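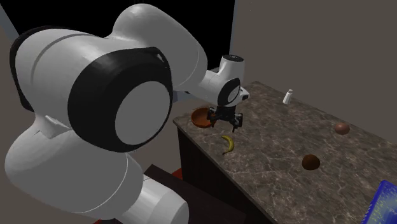 Robotics club: the banana task

The Plullen robotics club has moved on to its kitchen unit. Members are working in simulation this term, with a white arm mounted beside a marble counter and a two-fingered gripper on the end. The job is to pick up the banana and put it in the bowl. The other things on the counter are to be left alone.

Each of the 12 members writes their own control program and gets 30 attempts at it. An attempt counts if the banana ends up in the bowl and nothing else has been knocked over. The club has logged 152 attempts so far, and the scores are on the Robles page under "Kitchen 1."

Most of the work has gone into the approach. The banana is curved, so the angle of the fingers matters – a program that comes straight down without turning the wrist first tends to grip one end and lose it on the way up. Two groups are now rewriting that part. If you borrowed the grasp code from the shared folder before June 8, 2018, please download it again, as the old copy has the wrist offset in the wrong units.
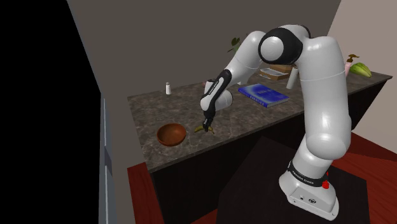
Dates and sign-up

The Brevora student contest is in October, and the club plans to enter a team of 7. You need a finished kitchen program to be considered, but it does not have to be a high scorer. Put your name on the list by the lab door – new members can sign up too, and will be paired with someone who has done the unit.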